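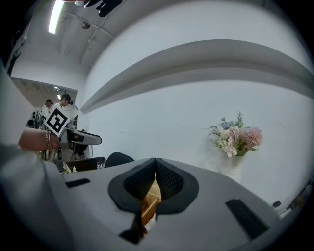 A bit of wicker in tan and light brown. Look for the strands crossing over and under!

How do you make a basket out of sticks?

Have you ever looked really closely at a woven basket? Put your nose right up to it. There's no glue oozing out, probably not a nail in sight, and yet you can fill it with apples and carry it across the yard. How can a bunch of sticks do that?

The secret is weaving, and people have been doing it for thousands and thousands of years. Baskets are probably even older than clay pots, though it's tricky to be sure. Plants rot away and pots don't, so very old baskets are hard to find. Sometimes all that's left is a print in a lump of clay, where somebody pressed a basket into it long ago. Imagine finding that!

What is wicker?

Lots of people think wicker is the name of a plant. It's really the name for a kind of weaving, using stems that bend. You can make wicker from all sorts of things:

Willow is a tree that loves damp ground. Basket makers cut its long, thin shoots, called rods.

Rattan is a climbing palm from hot, rainy forests. It scrambles up other trees using hooks, and its stems can grow longer than a bus.

Cane comes from rattan too. Depending on who you ask, it might mean the shiny outer skin or the soft inside part. Basket makers love to argue over this one.

Paper can be twisted into a tight cord that looks a lot like a plant stem. Some wicker chairs are made of it, and you'd never guess.

Growing a basket

Let's follow a willow basket from the very beginning. At the willow beds beside the Trurance River, the plants are cut almost to the ground every winter. It looks awful, as if someone has given the whole paddock a terrible haircut! But willow is tough. In spring each stump sends up a burst of new shoots, and by the next winter many of them are taller than a grown-up.

Cutting a plant back like this so that it grows again is called coppicing. The same stump can be cut year after year, and the shoots come up nice and straight, with hardly any side branches.

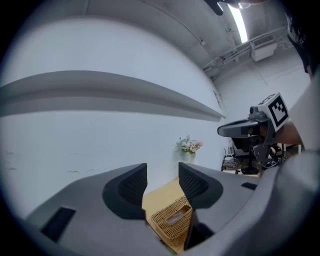

Next the rods are sorted by length. The growers stand a big bundle in a barrel and pull out the longest ones first, then the next longest, and so on down to the tiddlers. Short, skinny rods are great for fine work and handles on small baskets. Fat ones become log baskets or garden fences.

Some rods keep their bark on, and that's why you see baskets in brown, green, purple and nearly black. Others are peeled. Peeled willow is creamy white underneath, but if you boil the rods with the bark on before you peel them, colour soaks out of the bark and turns the wood a warm, toasty tan. This is called buff willow. No paint needed!

Why do the rods get a bath?

Try bending a dry twig. Snap! Now think of a twig that has been sitting in a puddle. It's much bendier, isn't it?

Dried willow has to be soaked before anyone can weave with it. The water gets into the tiny tubes and fibres inside the stem and softens them up. Skinny peeled rods can be ready in 30 minutes or so, but rods with bark can need days and days, because bark is very good at keeping water out. After their bath the rods are wrapped in a wet cloth for a rest, so the dampness spreads evenly.

When the basket is finished it dries out and goes stiff again, holding the shape it was woven in. Clever, hey?

Stakes and weavers

Every wicker basket has two teams of stems. The stakes are the strong ones that stand up, like the ribs of an umbrella. The weavers are the thinner ones that travel around and around, going in front of one stake and behind the next.

Each weaver pushes against the stakes, and the stakes push back. All that pushing makes friction, the force that stops things sliding past each other. There might be hundreds of crossings in one basket, all gripping at once. That's why it doesn't need glue. 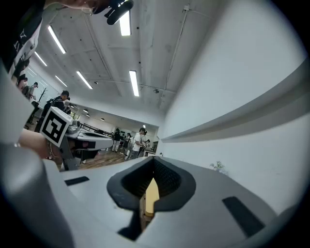 A sliver of pale yellow-tan. How many shades of tan can you find at your place?

Now for a bit of basket maths. Say your basket has an even number of stakes, like 28, and you're using just one weaver. You go front, behind, front, behind, all the way around. When you get back to the start, you're doing exactly the same thing as before. Every row matches the one underneath, and you don't get a proper weave at all!

But take one stake away, so you have 27, and it works perfectly. On the second lap you go behind all the stakes you went in front of the first time. An odd number fixes everything. (Makers who want an even number use two weavers that chase each other around. That's called chasing, which has to be one of the best names in any craft.)

Baskets for everything

The basket museum in Zaltesari has 2900 baskets, and hardly any two are alike. There are eel traps shaped like bottles, with a funnel at one end so the eel can swim in but can't find its way out. There are bee homes called skeps, flat trays for shaking seeds away from husks, and cradles, hats, bicycle baskets and picnic hampers. One giant potato basket used up 49 of the longest rods just for its stakes and rim.

People have even gone flying in wicker. Many hot air balloons still carry their passengers in a woven basket! Wicker is light, and it can flex a little when the balloon bumps down in a field, so the basket soaks up some of the thump.
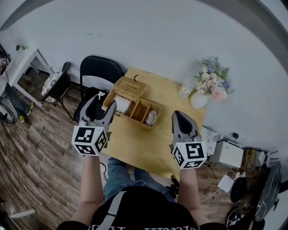 Lids are harder than they look. A lid has to be woven as its own flat piece, then made to match the shape of the basket, and baskets have a habit of going a bit wonky while they dry. Some makers join the lid on with loops of twisted willow, and others use leather or string.

Try it yourself: a paper cup basket

You will need: a paper cup, scissors, some wool and a grown-up to help with the cutting.

1. Cut straight down from the rim of the cup, stopping just above the base. Keep going around until you have nine strips. These are your stakes.

2. Bend the strips outwards a little.

3. Tuck the end of your wool inside the cup, then weave it in front of one strip and behind the next.

4. Push each row down snugly with your finger. If you pull too tight, your basket will go in at the top like a vase.

5. When you're near the top, tie the wool to a strip and trim the end.

Once you've made one, try another with eight strips and see what happens on the second lap!

Words to know

Coppicing: cutting a tree or shrub low down so new shoots grow.

Friction: a force that stops things sliding past each other.

Rod: a long, thin willow shoot.

Stake: an upright stem that the weavers go around.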